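Letbergについて

4月 文:アイシュワリヤ・チャッコ

Letberg(レットベルグ)は、帽子を置くための道具を作って売っている会社です。帽子は売っていません。電話でいちばん多い問い合わせが「帽子はありますか」なので、先に書いておきます。あるにはありますが、どれも従業員の私物か、お客さまからの預かりものです。

創業から18年になります。始めたのはサティシュ・ワリヤーで、当時は婦人服店の什器を直す仕事をしていました。ハンガーラックの脚を継いだり、鏡の裏のがたつきを止めたりする仕事です。ある店で、売り物の帽子がマネキンの頭に三つ重ねてかぶせてあるのを見て、これは帽子にもマネキンにも失礼だろうと思ったのが始まりだそうです。この話は取材のたびに少しずつ変わり、帽子が二つだった年も、店が靴屋だった年もあります。マネキンがいたことだけは毎回同じなので、そこは信じていいと思います。

社名の由来もよく聞かれます。ワリヤーは「語感」と答えます。共同経営者のヴェンカテシュ・アルヴァは「山の名前」と答えますが、どこの山かは教えてくれません。地図で調べた社員もいましたが、成果はありませんでした。

■ 何を作っているか

いま扱っている品は、大きく分けて二つです。

Moleo(モレオ)は、卓上に置く一本立ちのスタンドです。輪の台座から細い棒が一本まっすぐ立っている、それで全部です。台座の直径は145ミリ、重さは82グラム。展示会に持っていくと、たいていの方が手に取って裏返し、何か足りない部品を探します。足りない部品はありません。値札を見てからもう一度裏返す方もいますが、やはりありません。

輪にしたのは、底の詰まった円盤より置いたときの見た目が軽いからです。開発担当のスリークマール・デヴァディガは円盤派で、いまも円盤派です。会議室には彼の作った円盤型の試作品が置いてあり、お茶を出すときのコースターとしてたいへん評判がいい。商品化を望む声もありますが、その場合は帽子の会社かどうかが怪しくなってくるので、保留にしています。

Holanda(オランダ)は壁付けのフックで、つばの広い帽子のためのものです。国名とは綴りも関係も違うのですが、日本語で読むと同じになってしまい、発送担当の机には一時期、風車の絵はがきがたまっていました。お客さまのご厚意です。飾ってあります。

このほかに、かつてDisten(ディステン)という二段式のスタンドがありました。上に帽子、下に手袋を掛けるという案で、図面の上では申し分のない品でした。実際に使った方からは、下の段に鍵、上の段に別の鍵、というお手紙をいただきました。鍵掛けとしては高すぎるので製造を終えています。中古で見かけた方は、鍵をどうぞ。交換用のねじはまだ在庫があります。

■ キャップという難物

会社の初めのころ、帽子といえば中折れかクローシュのことで、野球帽は想定していませんでした。想定していないのに、買ってくださる方の帽子の多くは野球帽でした。

野球帽は置き場所に困る帽子です。つばが一方向にだけ張り出していて、重さもそちらへ寄ります。棒の先に載せると、まず傾きます。どちらに傾くかは載せた人の手つきと、その日の帽子の機嫌しだいです。前を向けて置いたつもりが、しばらくして見ると横を向いている。アルヴァはこれを「帽子がよそ見をする」と呼び、デヴァディガは「重心」と呼んでいます。

傾きをなくすために、棒の先に丸い受けをつける案、三本に枝分かれさせる案、棒そのものを太くする案を順に試しました。丸い受けはたいへん安定しましたが、帽子を取ったあとに残る姿が、しゃもじを逆さに立てたように見えます。三本に枝分かれしたものは、見学に来たお子さんにフォークだと断定されました。太い棒は、ただの太い棒でした。

それで細い棒のまま残しました。キャップは多少傾いて載るものだということにして、取扱説明書にもそう書いてあります。苦情はたまに届きます。返事はデヴァディガが書くので、やや長く、図が入ります。図だけ欲しいという方が一人いらして、額に入れてくださったそうです。

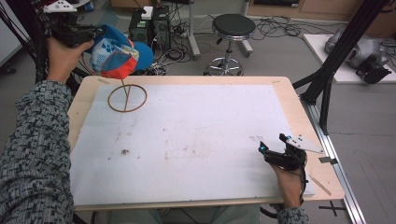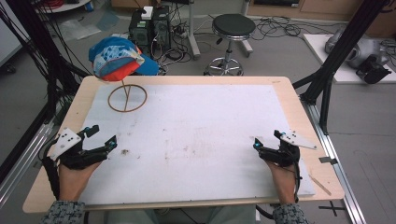
輪の台座に細い棒のスタンドと、青とオレンジがかった赤のキャップ。

■ 載せ方について

たかが帽子を棒に載せるのに説明が要るのか、と入社した当時の私は思っていました。いまは説明書の第四版を担当しています。

コツといえるほどのものは少しだけです。帽子の口を下に向けて、棒の真上まで持っていき、そのまま下ろす。横から引っかけるように掛けると台座ごと動きます。動いた台座を反対の手で押さえ、押さえた拍子に帽子を落とし、拾おうとして棒に額をぶつけた方を一人知っていますが、本人の希望により社名も部署も伏せます。当社の者です。

下ろしたあと、つばを少しだけ回して向きを決めます。ここで欲を出して、まっすぐにしようと何度も直す方がいます。直すたびに少しずつずれて、最後には最初の向きに戻ってくるので、時間に余裕のある日にどうぞ。

スタンドは机の真ん中に立ててください。縁のそばに立てると、つばが机からはみ出します。はみ出しても落ちはしないのですが、横を通る人が袖を引っかけます。袖のある人は思ったより大勢います。

それから、帽子をかぶったままスタンドを組み立てないこと。組み立ててから、載せる帽子を探すことになります。

■ 預かりもの

事務所の奥には、お客さまから預かった帽子の棚があります。もともとは、Moleoに合うかどうか試してほしいと送られてきた帽子を、一週間ほど置いておくための棚でした。試して、合いましたと返事をして、送り返す。そういう流れのはずでした。

ところが、返送先に電話をすると「しばらく置いといて」と言われることがあります。引っ越しの最中だから、家族に内緒で買ったものだから、夏になったら取りに行くから。どの夏かを確認しなかったのは当社の落ち度です。気がつくと棚が埋まり、いまでは正式に有料の保管サービスになっています。上限は400点で、それ以上はお断りしています。上限を決めたのは建物の広さではなく、イフェアニ・ウグウの「ここから先は名前を覚えられない」という申告です。

ウグウは保管の担当で、帽子を持ち主の名前で呼びます。「松本さんにブラシをかけておきました」「梅雨なので田所さんを上の段に移します」といった報告が毎朝上がってきて、来客の前では少し困ります。ですが預けた方には好評で、年賀状に帽子の近況を書いて返すようになってからは、取りに来る方がいよいよ減りました。

保管料は点数で決まります。重ねれば一点になりませんか、というご相談はお受けできません。先に書いたマネキンの件がありますので。

■ 手入れの話を少し

帽子の洗濯についての相談も来ます。当社は洗濯の会社でもないのですが、聞かれて黙っているのも気まずいので、答えられる範囲で答えています。

よくあるのが、内側の汗どめの部分だけ洗いたいというものです。ぬるま湯を含ませた布で押さえるように拭き、風の通るところで棒に載せて乾かす、というのが当社の標準的な回答です。最後の「棒に載せて」のところで急に商売っ気が出ると指摘されたことがあり、そのとおりなので直していません。ザルの底でも乾きます。ザルの会社ではないので詳しくは書けません。

つばの芯に紙を使った古いキャップは、水につけると取り返しがつきません。デヴァディガが若いころに実際にやって、取り返しがつきませんでした。その帽子はいまも彼の引き出しに入っていて、新入社員が来るたびに無言で見せる習わしになっています。つばの部分は波打っていて、遠目には何か別の料理に見えます。

色の濃い帽子と薄い帽子は、乾くまで離しておいてください。色柄のにぎやかなものは、まず裏側の目立たないところで試すこと。ここまで書いて読み返すと普通の洗濯の注意とほとんど同じで、わざわざ会社案内に載せる話かという気もしますが、この欄がいちばん読まれているそうです。

■ 社内のこと

会議は月に一度、午前10時からです。全員が帽子を脱いで机に置くので、資料を置く場所がありません。何年も前から机を大きくする話が出ていて、机の議題はいつも最後に回り、最後のころには皆お腹がすいているので次回に送られます。

制服はありません。社帽を作る案が一度だけ通りましたが、できあがったものが全員に少しずつ小さく、いまは展示用として活躍しています。寸法を発注したのはワリヤーです。ワリヤーは、社員の頭が大きいという立場をとっています。

採用については、現在のところ募集の予定はありません。以前、「帽子が好きです」とだけ書いた履歴書を送ってくださった方がいて、面接までお呼びしたのですが、帽子をかぶらずに来られました。聞けば、置き場所がなくて手放したのだそうです。面接はその後だいぶ違う話になり、帰りにMoleoを一つ買っていただきました。

工房の見学は受け付けています。予約のときに、お持ちの帽子を一つ教えてください。当日かぶってきていただければ、その場で載せてみることができます。二つ以上お持ちになる場合は事前にご連絡ください。ウグウが名前を覚える都合があります。

■ よく誤解される点

Moleoはかつらには使えないのかという質問には、使えますと答えています。そのかわり夜中に台所へ水を飲みに行ったとき、多少驚きます。

猫についても聞かれます。台座の輪の中に前足を入れるのが好きな猫がいるという報告を、複数の方からいただいています。写真も届きます。返事はしますが、製品の対象は帽子ですので、猫の足のための改良は予定していません。デヴァディガは検討したいようです。彼の検討案は円盤です。

大量注文の割引はありますが、結婚式の引き出物としてはあまりおすすめしません。以前一度お受けしたところ、帰りの電車で何人もの方が、棒の出た袋を持って立っておられたそうです。

修理は、棒がゆるんだ場合と台座がゆがんだ場合にお受けします。帽子がゆがんだ場合はお受けできませんが、見せていただければ、ウグウがしばらく一緒に悲しみます。

最終更新:4月

コメント

モレオ使用三年目
洗濯の欄を読みに来て会社案内を全部読んでしまいました。うちのはずっと左を向いています。直すのはあきらめました。

ぬまた
Distenをまだ使っています。上が鍵、下も鍵です。ねじの在庫があると知って安心しました。一本なくしたので注文したいのですが、どこから頼めばいいですか。

 アイシュワリヤ・チャッコ(Letberg)
 ぬまた様 見学予約と同じ窓口で承ります。備考欄に「ねじ」とだけお書きください。通じます。

田所
上の段に移していただいているようで恐縮です。今年の夏には取りに行きます。

つば広
壁付けのほう、賃貸でも大丈夫でしょうか。石膏ボードです。説明書の該当箇所が図ばかりで、図の横にまた図があって迷いました。

コースター希望
円盤、売ってください。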